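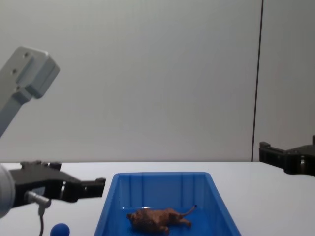
Skundenent is a two-armed tabletop robot designed for building at home or in a small shared workshop. It was started by Elmarie Mokgethi at the Drulasov makerspace in Stukarbridge, and its plans are free for anyone to download, change and build from. The machine is meant for picking up, sorting and handing over small household objects such as toys, balls and kitchen odds and ends.

History

Mokgethi had been repairing sewing machines at Drulasov when she began work on a single arm made from spare motors. The first version could lift a tennis ball and not much else, but it drew a crowd every evening it was switched on! A second arm was added so that the robot could pass things to itself, and the name Skundenent was painted on the base plate at the same time.

The plans were first shared on 28/03/2018. The early files had a mistake in the shoulder bracket that left the arm leaning slightly forward, and a corrected set followed in May. Builders still argue about which is better – the leaning arm reaches farther across the table, and a few people have kept it on purpose.

Design

The robot has 2 arms, usually built as mirror copies of each other. Each arm is a chain of motors joined by light gray links, with a black parallel gripper at the end. In a parallel gripper the fingers slide toward each other while staying in line, so a soft object is pressed evenly instead of being pinched at the tips. It is a lovely thing to watch when the tuning is right.

Screw holes are kept on the flat faces of the brackets wherever there is room for them. This was Mokgethi's idea from the start, and it has let builders bolt on lamps, cable clips and pen holders without printing a new part.

Cables are the part of the build that takes the most patience. They need enough slack for the wrist to turn all the way, but a long loop can catch on the corner of a tray. The build notes suggest moving each joint by hand through its full range before the power goes on, then tying the cable down at the elbow.

Controls

A small pair of hand-held "leader" arms comes with the plans. The builder moves these and the big arms copy the motion, which makes it possible to try a task in the first evening, long before any program is written. Movements can be saved and played back. Playback on its own is blind, so a toy that has rolled a little to one side will be missed, and later versions of the software use a camera to correct for this.

Workshop setup

Drulasov builders like a plain white tabletop and a plain wall behind it, which make small objects easier for the software to pick out. The usual practice pieces are toy animals and small balls, with a plastic tray to put them in. Toy animals are much harder than they look – legs and tails stick out at odd angles, and one lying on its side has to be gripped quite differently from one standing up. Balls are simple to grip and maddening to keep still.

Each arm is clamped to the table and has its own power switch. The notes ask for one person within reach of the switches whenever the arms are moving.

Variants

Avotiņš is a lighter version with shorter links, made for narrow desks. It uses the same grippers and the same software, and parts can be swapped between the two at the wrist. A wheeled base has been tried at Drulasov as well. It tipped over when both arms reached forward together, and work on a wider base is continuing.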